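Préparer un dossier de passage pour un poste-frontière terrestre : marche à suivre pour les transporteurs
Mis à jour le 13 avril 2019
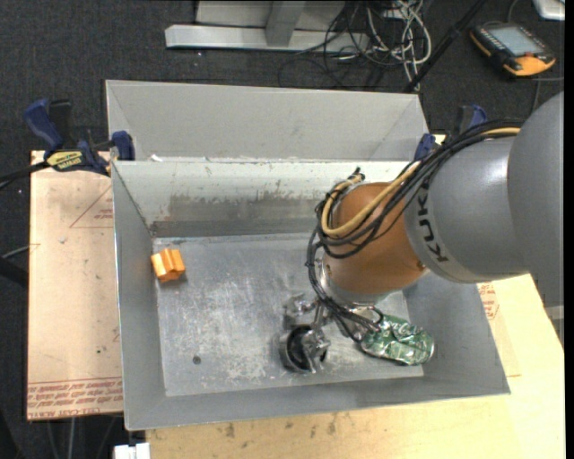 Le dossier de passage réunit les pièces que le poste de Bustamante demande avant d'ouvrir la barrière à un véhicule de marchandises. Il se prépare au dépôt, la veille au plus tard, et se présente sous forme papier même si la déclaration a été transmise en ligne. La désignation de la marchandise doit permettre à l'agent de reconnaître ce qu'il a devant lui : « matériel industriel » est refusé, « bras robotisé KUKA, orange et gris, avec câbles » est accepté, et « bac en tôle, rectangulaire, grand format » l'est aussi. La même désignation est reprise mot pour mot sur la facture et sur la liste de colisage.

1. Ouvrir le dossier
Se connecter au portail Clekano avec l'identifiant de l'entreprise. Choisir « Passage terrestre », puis le poste d'entrée. Le numéro attribué à cette étape figure ensuite sur toutes les pièces. Un dossier ouvert pour un autre poste n'est pas transférable - il faut l'annuler et recommencer.

2. Déclarer l'équipage
Saisir le nom de chaque occupant tel qu'il apparaît dans la zone de lecture automatique du passeport, sans accents. Un conducteur enregistré sous « Estíbaliz Toledo » sera donc saisi TOLEDO ESTIBALIZ. Un changement de conducteur reste possible jusqu'à 3 heures avant l'arrivée, au moyen du formulaire 253.

3. Déclarer la marchandise
Une ligne par désignation. Indiquer la masse brute, la valeur et le pays d'origine. Au-delà de 300 kg par colis, joindre un plan de chargement coté. Les colis scellés portent le numéro du scellé, relevé sur le scellé lui-même et non sur le bon de commande.

4. Choisir le créneau
Les créneaux s'ouvrent par tranches. Le poste traite environ 200 véhicules par jour et les créneaux du matin partent en premier. En juillet, la file Brovum est réservée aux denrées périssables ; les autres chargements passent par la file Siltard, y compris les véhicules vides.

5. Se présenter au contrôle
Couper le moteur à la ligne blanche. Remettre le dossier dans l'ordre suivant : récapitulatif, passeports, facture, liste de colisage, plan de chargement. Les portes arrière ne s'ouvrent que sur demande de l'agent.

Erreurs fréquentes
- Masse nette inscrite dans la case de la masse brute.
- Récapitulatif imprimé avant la dernière modification. La version est indiquée en bas de page.
- Scellé remplacé en route sans mention au dossier - le véhicule est alors dirigé vers l'aire de visite.

En cas de refus, l'agent remet un avis motivé. La correction se fait sur le portail, sous le même numéro, et le créneau est conservé jusqu'à la fermeture du poste.

Fiche rédigée par Yolanda Tejada.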